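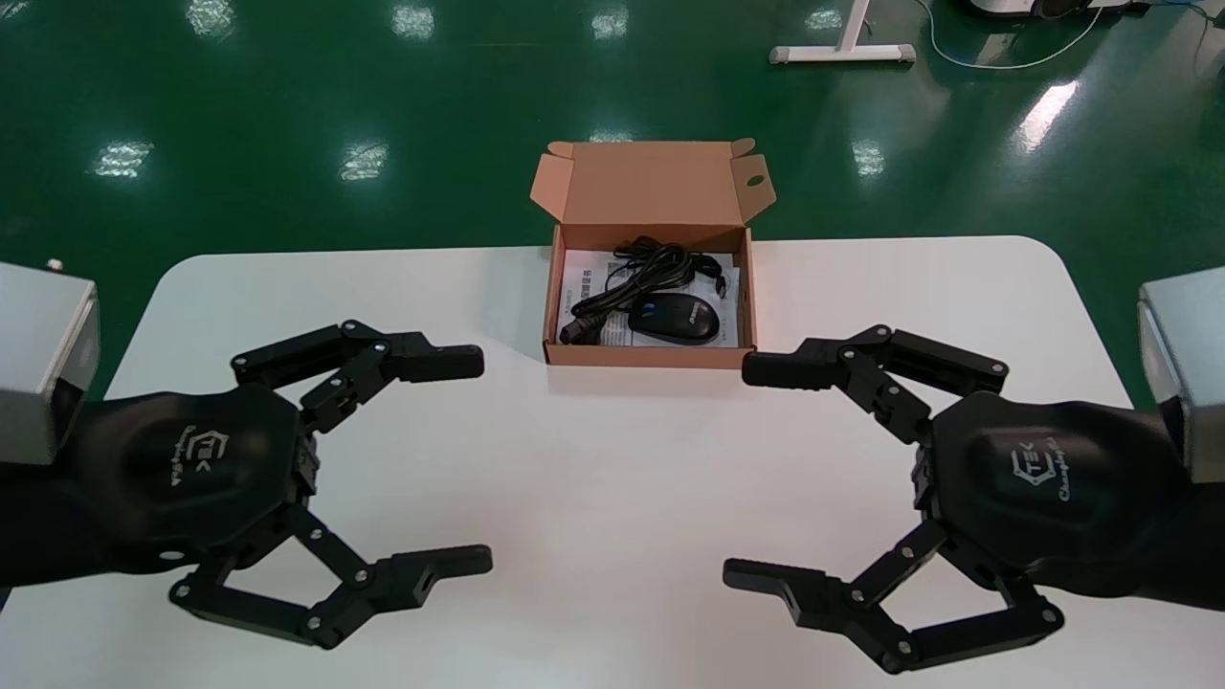 Two-finger grippers go head to head at Drestgate

The automation lab at Drestgate has started a side-by-side trial of grippers for its two-armed packing cell, and the first results have the team grinning. The job sounds easy enough: a computer mouse and its cable, sitting on top of a printed instruction sheet in a small cardboard box, have to be handled without crushing the box or tearing the paper.

Anyone who has tried to get a robot to deal with a cable knows why that's fun. Cables sag and spring and catch on things, and a mouse is smooth and curved with hardly a flat spot to hold on to!

The first pair on test has two jointed fingers per hand, built from black metal-look links that can open into a wide C shape. The team is comparing it with a set of plain parallel jaws, with both arms running the same controller and the same starting positions. Each pair gets 100 tries.

"I was sure the parallel jaws would walk it," said Brian Masanja, who set up the trial. "They're quick and they're simple. Then we watched the jointed fingers close over the mouse and I had to go and tell everyone down the hall."

The jointed pair finished its run with 80 clean pickups. The parallel jaws are at 37 so far, with plenty of tries still to go, so it's early to call a winner. Halima Babalola, who wrote the scoring rules, counts a pickup as clean only if the box stays where it was and the cable comes out without dragging the sheet along (she is strict about the sheet).

Most of the misses with the jointed fingers came near the box walls, where the lower finger ran out of room. Tumaini Mbwambo is working on a steeper approach angle, and early runs in simulation look good. He'd also like to try a softer fingertip on one hand only, leaving the other as it is, to see how much of the difference comes down to grip and how much to shape.

Next up is the part everybody in the lab is waiting for, putting the cable back in the box in a neat coil using both hands. The group plans to record 1,000 attempts at that one and hopes to share the results in May. Caroline Nzioka has already asked for a bigger stack of boxes.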